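The Snack Table in the Orange Room

Welcome to the next page of our gallery. My name is Ekow Tetteh and I keep the pictures for our small playroom and workshop in Flodton. This page is about the table with the orange walls.

First, a few words about the table itself. It is a square table of light wood, and it is not young. We bought it second-hand from a school in Porkton, and Liam Daly cleaned it and put it on stronger feet. I wished to sand the top until it looked like new, but Liam said that a table for play should be allowed to have its marks. Now I think he was right. There are white paint flecks on it which were there before us, and we have stopped to see them as dirt.

The wallpaper was my own choice. I found it in a shop called Keogh, where the rolls at the end of a line are kept in a basket near the door. I bought everything they had of this pattern, and it was just sufficient. The flowers are large, with long petals and a pale outline. Some visitors find it too strong for a small space. Other visitors stop in the doorway and say that it reminds them of their grandmother's dining room, and for me this is a compliment.

The toy food came to us in November, in a box from a family in the next street whose children had grown up. It includes biscuits, crisps and sweets in many shapes. Liam says that the full set had 154 pieces, as it is printed on the lid of the box. We have never had all of them on the table at the same time, and I don't believe that they are all still in the house. The fish has always been my favourite.

With toy food the clear containers are very practical. A child can see what is inside and does not need to empty everything to find one star. Before, we used tins, which were prettier, but every search finished with all the biscuits on the floor.

The pictures now. I have kept the lines under them short.
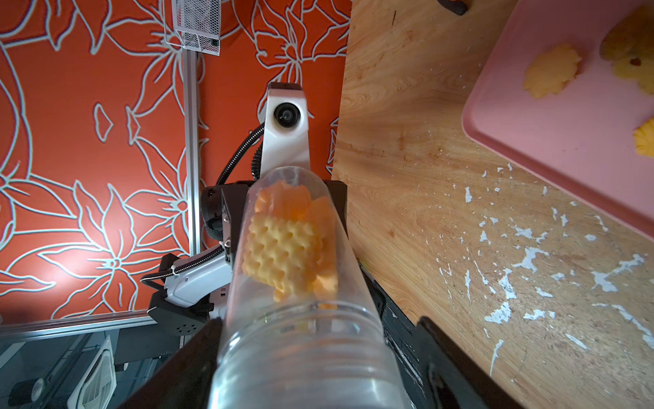
A pale yellow waffle piece in the clear container, with the orange ones around it. The light on the ridges of the plastic is very nice.
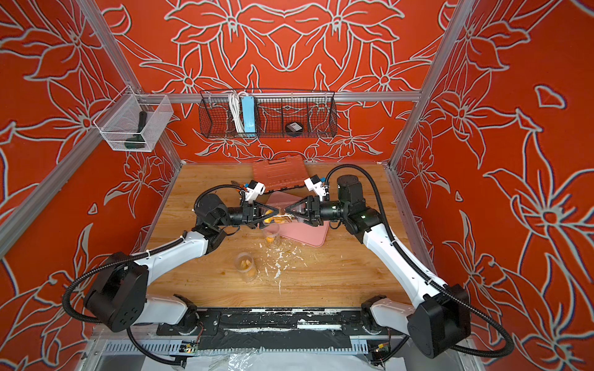
The whole table, with the pink board and the salmon-orange case at the back. On the rail hang the two baskets: in the long black one are the white cable, coiled, and the light blue power strip.

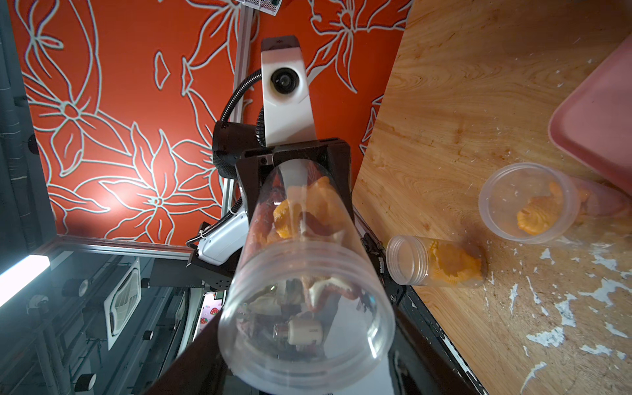 A clear container again, with something crinkled and bright orange inside, and behind it the flowers with their long stems.

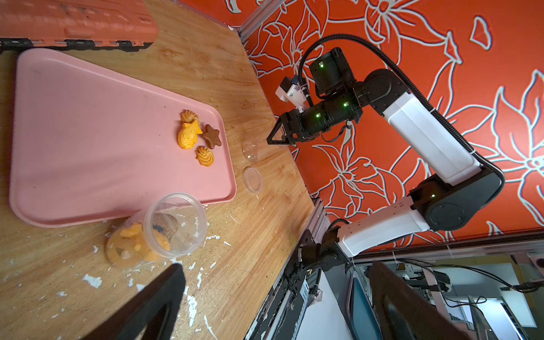
Fish, shell, star and swirl together at one end of the pink tray. The larger container lies on its side with orange pieces in it, and the small cup and its neighbour, the round lid, are almost the same colour as the wood.

People often ask me how we take care of such a set, and I will write it down once so that I can send them to this page. The toy pieces are washed in warm water with a little soap, in the kitchen sink, and they dry on a towel overnight. Please do not put them in the dishwasher. We did it one time and two of the pieces have come out with a different shape. The clear containers get scratches if you use the rough side of the sponge, therefore we use only a soft cloth. For the wallpaper we use a dry brush, from the top to the bottom, and nothing wet.

The wood gets oil twice a year. Liam does it in the evening, when everybody has gone, and the smell stays until the next afternoon. I open the window then, even in the cold months. We buy the oil from Storkine, in a can of 500 millilitres, and one can is enough for this table and for the two benches in the corridor.

The baskets on the rail were a later idea. In the first winter all the cables were lying under the table, and I fell over them with a tray of tea in my hands. The tea was for six people. After this evening I went to buy baskets and hooks, and Liam fixed them at a height which he can reach and I can reach also. It is not the most beautiful arrangement in front of the flowers, but we have had no accident with tea until today. If you visit and you need a cable, please take it from the basket, and please wind it up again before you put it back. A cable which is thrown in loose will be a knot by the next morning, I do not know how.

A few of you wrote to ask what we paid for everything. For the table we gave 100 pounds with the transport included. The wallpaper was cheap because it was the end of the line, but I have lost the receipt and so I cannot give you the price. The food set was a gift. The rail and the posts were the expensive part, as they were cut to our measure. They cost 335 pounds, and I had to explain this sum to my wife with a drawing.

We would like to have more biscuit shapes. If you have toy biscuits at home which are not used any more, we will take them with pleasure, also when they are scratched or when the colour has gone a little. Please do not bring real food into the room. I say this because one year a real custard cream was put among the toys and stayed there for a long time.

For the spring I am thinking about a second table on the other side of the room, lower, for the smaller children. Liam has already drawn it on the back of an envelope. We do not agree yet about the walls. He wants plain white and I have seen a green paper with birds at Keogh, more than one roll of it, and I have asked the lady there to keep it for me until the end of the month.

On the next gallery page you will find the benches in the corridor and the new coat hooks. If you would like a larger copy of any picture, write to me and tell me which one.

Ekow Tetteh, Flodton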